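Vidstead House, shared kitchen users
Minutes of the April meeting

Start: 5:30 p.m., in the kitchen. Chair: Iker Villalobos. The minutes of the previous meeting were accepted with no changes.

1. Sink and cups
It was discussed that cups stay in the sink overnight. The second floor asked for one clear rule. Agreed: every person rinses the cup and puts it on the roll-up rack over the left basin. The right basin must stay free for filling pots and washing vegetables. Cups which are still on the rack at 6 p.m. go back to the shelf, and the last person in the kitchen does this.

2. White surfaces
There was a question if vinegar can be used on the island. The chair reminded that it can damage marble, and that we should use only warm water and a soft cloth until we know for certain what the top is made of. He will write to Volard, who installed the kitchen.

3. Hole beside the faucet
Two offers were received for a soap dispenser, one for 56 dollars and one for 87 dollars. The cheaper one was chosen, with five votes for and one against. The member who voted against wished it to be noted that the bottle under the cheaper one is small.

4. Budget
From the yearly 500 dollars, 200 dollars are still available before the dispenser is paid.

5. Other
Paper napkins should go in the trash and not stay on the counter.

The meeting was closed at 6:15 p.m.
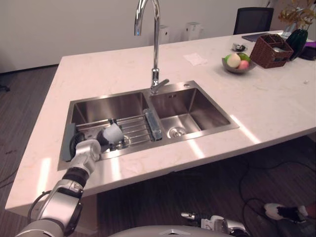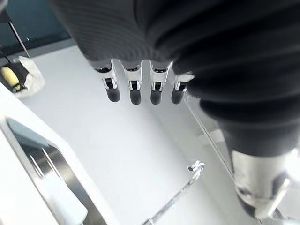 Photos: Xue / Vidstead House

Corrections to these minutes can be sent to the chair before the next meeting. The date of it will be put on the kitchen door.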